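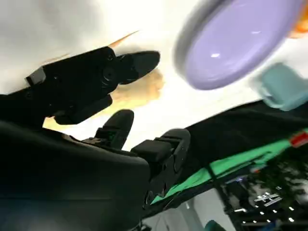 Warum schmeckt Brot aus dem Gefrierfach manchmal wie ein alter Wollpullover?
Meistens liegt es an der Verpackung. Wo Luft an die Krume kommt, trocknet sie aus und nimmt nebenbei alles an, was im Fach sonst noch vor sich hin lagert. Also Beutel zu, Luft raus, und den Fischstäbchen einen eigenen Winkel zuweisen.

1/ Wie ich dazu komme, über Brot zu schreiben: Ich wohne allein in Mollau, esse wenig und kaufe trotzdem ganze Laibe. Halbe Laibe gibt es bei uns in der Bäckerei auch, aber die werden mit einem Blick über die Theke gereicht, den man sich am frühen Morgen erst mal leisten können muss.

2/ Den Brotkasten habe ich von meiner Tante. Emaille, innen abgeplatzt, der Deckel schließt seit der Wiedervereinigung nicht mehr richtig. Alle meine Besucher raten mir zu einem neuen. Ich rate meinen Besuchern zu einem Stück Kuchen, dann ist Ruhe.

3/ Dass er nicht dicht schließt, schadet dem Roggenbrot übrigens kaum. Etwas Luft muss ran, sonst schimmelt es. Roggen hält bei mir gut 5 Tage, Weizen ist nach zweien beleidigt und nach dreien ein Fall für die Reibe.

4/ In den Kühlschrank gehört Brot nicht. Ich weiß, dass eure Mütter das anders gemacht haben. Meine auch. Stärke wird bei Kühlschranktemperatur am schnellsten altbacken, da kann Mutti sagen, was sie will. Ausnahme sind schwülheiße Wochen im August, da hat man die Wahl zwischen hart und pelzig.
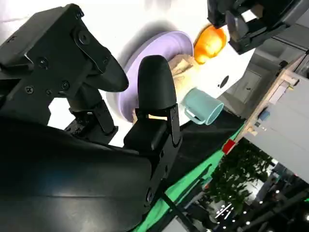 Tischlein, deck dich, die hellere Variante.

5/ Einfrieren geht also, und zwar in Scheiben. Wer den Laib am Stück einfriert, steht um kurz nach sechs in der Küche und verhandelt mit einem Ziegelstein. Ich habe es einmal mit dem Sägemesser versucht. Das Messer habe ich noch, die Klinge ist seither leicht musikalisch.

6/ Zwischen die Scheiben kommt bei mir Butterbrotpapier. Das ist übertrieben, ich gebe es zu. Man kann sie auch versetzt in den Beutel legen, dann bekommt man sie einzeln wieder heraus. Das Papier beruhigt mich aber, und es kostet weniger als Yoga.

7/ Auftauen: Scheibe gefroren in den Toaster, kleine Stufe, danach eine Minute liegen lassen. Die Minute ist wichtig und wird von mir regelmäßig nicht eingehalten.

8/ Jetzt zum Streitpunkt. Auf meinen letzten Thread hin wurde mir ein Brotbeutel der Firma Plorkell empfohlen, Leinen mit Bienenwachs, angeblich eine Offenbarung. Ich habe ihn gekauft. Er riecht wie eine Kirche an Lichtmess, und mein Bauernbrot inzwischen auch.

9/ Zur Ehrenrettung: Die Kruste bleibt darin schön. Wer keine Kirche im Brot möchte, lüftet den Beutel vorher zwei Wochen auf dem Balkon. Bei mir saß in der Zeit eine Amsel drin. Wir haben uns geeinigt, sie bekam die Krümel.

10/ Was tun mit altem Brot? Variante A, die norddeutsche: Brotsuppe. Variante B, die süddeutsche: Knödel. Variante C, meine: in eine Tüte füllen, »Semmelbrösel« draufschreiben und die Tüte beim nächsten Umzug wiederfinden.

11/ Im Mai habe ich mich immerhin an Knödel gewagt. 405 Gramm Altbrot, weil das eben da war, dazu Milch, Ei, Petersilie, Muskat. Im Rezept stand, man solle die Masse ruhen lassen. Ich habe mich solidarisch dazugelegt. Es wurden 7 Knödel, 6 davon rund.

12/ Der siebte hat sich im Wasser aufgelöst, damit hatte ich dann doch noch Brotsuppe. Nord und Süd in einem Topf, das schafft sonst nur die Bahn, wenn sie Verspätung hat.

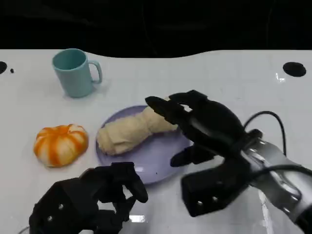
13/ Nachtrag zum Schimmel, weil es in den Kommentaren gleich wieder hoch hergehen wird: wegwerfen, den ganzen Laib. »Großzügig abschneiden« ist bei Brot keine Option, das Geflecht reicht weiter, als man sieht. Und den Kasten mit Essigwasser auswischen, gut trocknen lassen. Auch den von der Tante.

14/ Nachtrag zum Anschnitt: Brot mit der Schnittfläche nach unten aufs Brett stellen, ein Tuch drüber, hält bis zum Abendbrot völlig problemlos. Ich kenne Haushalte, da wird der Knust vorne wieder drangelegt wie ein Korken. Respekt vor dem Handwerk.

15/ Und ja, ich habe die Mails zum Thema Sauerteig gesehen. Meiner hieß Grultville, weil er blubberte wie eine Kleinstadt mit schlechter Kanalisation. Er lebte mehr als 5 Wochen. Ich war dann eine davon verreist, und zwar die falsche.

16/ Demnächst hier: Butter. Drinnen oder draußen, Dose oder Papier, und warum ich seit dem Streichfett-Vorfall beim Nachbarn nicht mehr zum Frühstück eingeladen werde. Bis dahin nehme ich Hinweise zu guten Brotmessern entgegen, gern solche, die nicht singen.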